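Home & Table
20/01/2020

Right, new tablecloth is on and I'm far too pleased with myself. Snowflakes and zigzags in January, I don't care, it's staying till February at least

Got it from Nerero for the small kitchen table. Had a voucher for 200 points and it was burning a hole
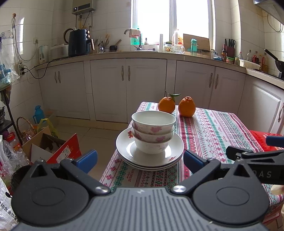
Anyway the flowery bowls are having an outing too, plus the plates with the dark rims. Soup tonight! The citrus fruits are for after (if they last)

Does anyone know if a cloth like this can go in at 40?? Label says nothing useful

818 likes · 2 shares

We use cookies to improve your visit. Accept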